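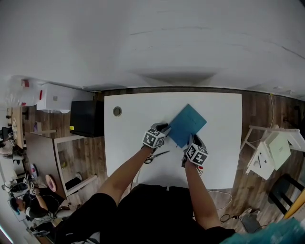 Fri 21 January. Glove tracking vs the Havska hand-held, continued. Gloves first, with a fresh calibration on the Eretix controller. Paper handling is where they earn their keep - a blue sheet held on the diagonal, pinched at the lower edge, is a grip I wouldn't ask of the Havska without an apology. Scissors still to be scored.

Log rate held at 19 Hz, which is a generous use of the word "held".

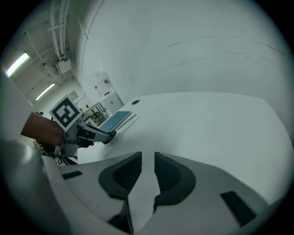

Dropped 5 poses in the second block, all at wrist roll. I favour a softer pad for thin stock. Kashyap mounts on order since August.

Filed under: Bench Notes / Grippers
Last updated: Fri, 4:10 pm
© Zonside Workshop | Back to top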